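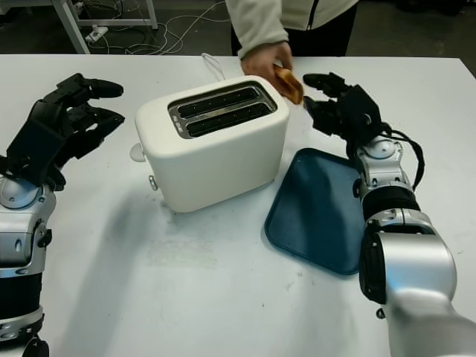
Salt the water until it tastes of the sea and the beans will look after themselves, according to Siwan Prydderch, and for thirty years most cooks of dried pulses were told the opposite. Salt toughens the skin, the older books said. Add it at the end, or the pot will never soften. The advice has been repeated on packets, in school kitchens and in at least two books on my own shelf, and it is wrong in a way that is easy to test.

The skin of a dried bean is held together by pectin, and the pectin is held together by calcium and magnesium. Sodium in the soaking water replaces part of that calcium and magnesium. The skin then takes up water more readily and stretches as the inside swells. A bean soaked overnight in plain water tends to split at the seam. One soaked in brine more often stays whole and has a thinner bite.

What does toughen a bean is hard water, acid and age. All three are common, and two of them are outside the cook's control at the moment of buying.

Age

Dried beans do not go off in the usual sense. They go slow. Kept warm and damp, the seed undergoes changes in its cell walls that no length of boiling will fully undo. The trade name for this is the hard-to-cook defect. It is worst in beans held through a hot summer in a thin bag, and it cannot be seen reliably from outside, although a dull, darkened skin on a variety that should be pale is a poor sign. So is a lot of dust and broken halves at the bottom of the packet.

Crop year is seldom printed. Of the suppliers I buy from, Stakau prints it on every bag, Ison will give it if asked, and Owino gives only a best-before month, which says when the bag was filled and little about when the beans were picked. New-crop beans from the northern growers begin to reach shops from late September. They cook faster than the timings in most recipes allow for, and they should be checked early.

Choosing

Look for beans of even size. A mixed bag cooks unevenly, and the small ones will be paste before the large ones are done. Wrinkling on the skin is a fault in most types, but it is normal in some chickpeas. Avoid bags with pinholes in the beans themselves, a mark of weevils. Loose bins in a busy shop are usually a better bet than packets in a quiet one. In a quiet shop the reverse holds.

Storing

Cool, dark, dry and sealed. A glass jar on a sunny shelf meets one of those four conditions. If beans come in paper, move them to something airtight, and write the date of purchase on the lid. Anything over two years old is best kept for soups that will be blended.

The test batch

I cooked four lots of the same white kidney bean, a Stakau bag from last year's crop, 400 g to each lot. The first was soaked in plain tap water, the second in tap water with 15 g of salt to the litre, the third in filtered water with the same salt. The fourth was not soaked. All were cooked in fresh water at a bare simmer with the lid ajar, after ten minutes at a full boil. That opening boil should not be skipped with any kidney bean, red ones above all, as the raw seed contains a lectin that causes severe stomach upset and is not destroyed at slow-cooker temperatures.

The unsoaked lot took 152 minutes to reach the point where a bean crushed against the roof of the mouth left no grain. The plain-soaked lot took a little over half that. The two brined lots were quicker again, with the filtered water slightly ahead. The brined lots also had fewer burst skins.

Weight gain is a useful check on whether a soak has finished. After twelve hours the plain lot, drained and blotted, weighed 787 g. Cooked and drained, the filtered lot came to 944 g. A bean that has not come close to doubling in the soak is either old or has not had long enough. Leave it another four hours in the fridge, and if the weight has not moved, expect a long cook.

Hard water

My tap water is hard and leaves scale in a kettle within a fortnight. A small pinch of bicarbonate of soda in the soak helps in such areas, but the dose matters. More than a quarter of a teaspoon to the litre gives a soapy taste and a skin that slips off. For hummus that is an advantage. For a salad it is not. Rinse well afterwards.

Acid

Tomatoes, wine, vinegar and lemon all strengthen the pectin. Put them in once the beans are tender. Molasses does the same job through its calcium as well as its acid, and explains how baked beans survive six hours in an oven without collapsing.

Pressure cooking

Soaked white beans need eight to twelve minutes at full pressure with a slow release. A quick release boils the liquid inside the bean and breaks it. Fill the pan no more than half full, and add a spoonful of oil to hold down the foam. The Skondum bean, a flat, cream-coloured type now turning up in delicatessens, is an exception on time: start at six minutes and check.

Prydderch cools hers in the cooking liquid, uncovered for the first half hour and then in the fridge, and uses them the next day. The seasoning evens out overnight and the skins firm slightly. They keep for three days covered by their liquid. Frozen in it, they keep for three months.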